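Rangel Hall, Dakness — the floor of the Lenen Room

Gallery, August. The yellow lines and the speckled carpet.
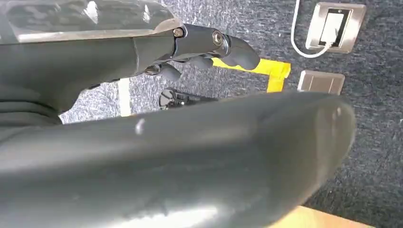
Yellow tape on the grey-blue carpet, where the line makes a corner.

The Lenen Room is on the ground floor of Rangel Hall, at the back, behind the stairs. The carpet was laid when the building changed from offices to a place for hire. From the door it looks like one plain colour, but when you kneel on it you find grey, blue and white fibres all mixed together. It is a practical carpet and it forgives a lot of coffee.

We put the yellow tape down in August, over two evenings. The plan was drawn on paper first, with 18 places marked, and after that we measured from the window wall, because the other walls are not quite straight. The tape came from Plustano, the hardware shop near the station, and we used seven rolls. White was cheaper, but on this carpet it disappears when the lamps are on.

The corners took the most time. Our first method was to cut two pieces and lay one over the other, and the ends lifted as soon as a chair was pulled across. Now we press each corner with the back of a spoon and leave it overnight before the furniture comes back in.

If you book the room, please do not move the tape, even if your tables do not fit inside it. There is a copy of the floor plan in the cupboard beside the sink, on page 44 of the red folder, and you can draw your own arrangement on it in pencil. Vacuum along the lines, please, and not across them. For small repairs there is one spare roll — it is kept on the top shelf of the same cupboard, together with the scissors.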